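12 April 2020

Coffee again, because the day has to start somewhere. I have now had a proper look inside the machine, down where the needles live, and wish I hadn't. Brown stains all over the works. I've been drinking out of that since October.

Judit says descaling takes 30 minutes and a strong stomach. She drinks tea, so she can afford to be brave.

The two-tier stand is still on the table as well. I bought it to get organized - one tier for mugs, one for pods - and so far it has mostly organized me into buying more pods. Katalin wants it for her spices. She can keep wanting.

Descaling tomorrow, then. Or the day after. The black coffee maker and its insides:

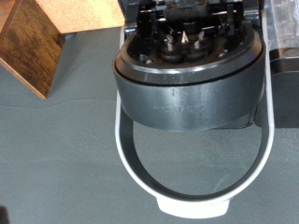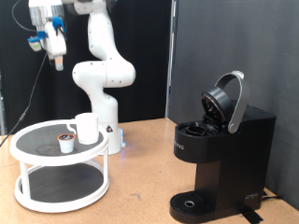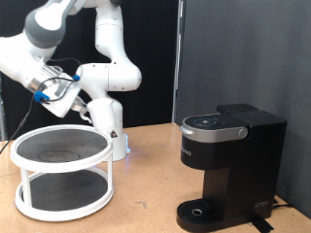

Tegan Waaka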